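Swinging Lamps and Slinky Mornings: A Talk With Physics Teacher Janelle Quiambao

By Nestor Tiongson
November 14, 2022

Janelle Quiambao was already talking about pendulums when I sat down across from her. She teaches eleventh grade physics at Saludo, and she had a brass nut on a string in her hand, which she kept swinging through our whole conversation (I don't think she noticed). Her unit on oscillations has a following among her former students, a few of whom still send her videos of things that wobble.

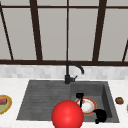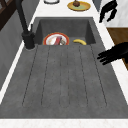 Starting with the string

The unit opens with no formulas. Students get a string, a weight and a stopwatch, and they have to find out what makes the swing slower.

"Everybody says the weight," Quiambao told me. "Every single class! They are so sure. So I say great, go prove it, and off they go with their nuts and washers, and ten minutes later somebody in the back is accusing their partner of timing it wrong."

The partner is usually timing it just fine. For small swings the period depends on the length of the string and on gravity, and the mass drops out of the math. She lets the arguing run as long as she can stand it before she writes anything on the board.

"I used to write the formula first and then have them confirm it. They'd get a number that was off and fudge it to match. Now they have no idea what number I want, so they have to trust their own. I love that part so much."

Her one strict rule is about timing. Students time 40 full swings and divide, so that a slow thumb on the stopwatch gets spread thin over all of them. She also makes them count out loud, starting at zero, after a year in which half the class came up one swing short.

Periodic or simple harmonic?

I asked where students get stuck, and she put the string down for the first time.

"The words. Periodic just means it repeats after a fixed time. Simple harmonic is pickier. The force has to pull you back toward the middle, and it has to grow in step with how far out you are. Twice as far, twice the pull. Kids hear 'repeats' and they stop listening."

Her favorite case is a ball bouncing on a hard floor. If it lost no energy it would bounce forever, with the same time between bounces, and that makes it periodic. But between bounces the force on it is plain gravity, the same at every height, so it can't be simple harmonic. She has students draw the force against position for the ball and then for a mass on a spring, one above the other on the same sheet.

"The spring gives you a nice slanted line through the middle. The ball gives you this flat thing. Once they've drawn it, I hardly have to say a word."

The pendulum sits somewhere between. Its pull follows the sine of the angle, and for small angles the sine and the angle are so close that the difference hides inside the timing error. Quiambao has her students go hunting for it anyway. They pull the bob way out, let go, and find the period creeping up.

"One girl came running up to me with her notebook. She thought she'd broken physics. I told her no, you found the edge of the formula, go write that down!"

The phone project

For the last 3 weeks of the unit, students tape a phone to something that moves and record the acceleration. They have used porch swings, car suspensions, a diving board and a grandfather's rocking chair. The readings go into Skomus, a graphing program the school picked up in March, and students fit a sine curve by hand with sliders.

"By hand is the whole point," she said. "You slide the amplitude, you slide the phase, and you feel what each one does. I've had kids who couldn't tell me what phase was for a month, and then they drag that slider once and go, oh, it just starts late."

The rocking chair file ran to more than 2,000 readings, and the motion died away so evenly that she now uses it to introduce damping. She prints it long, across several taped sheets, and students measure each peak with a ruler to see whether the ratio between neighbors stays the same. In that one it very nearly does.

What she'd tell a new teacher

Quiambao was happy to hand out advice. Use thin string that doesn't stretch. Measure to the center of the weight, since the bottom of it will throw everyone off. Buy spare springs, and hide a few. Her other tip is to hold back the square root for as long as possible, and have students plot period against length first so they can look at the curve and wonder about it. The average on her unit test last year was 85, and she says the graphing questions were the strongest section.

Next on her list is coupled pendulums, two bobs hanging from one slack string, passing the motion back and forth.

"One stops dead and the other one's going like crazy, and then they trade," she said, and she was already looking around for a second nut.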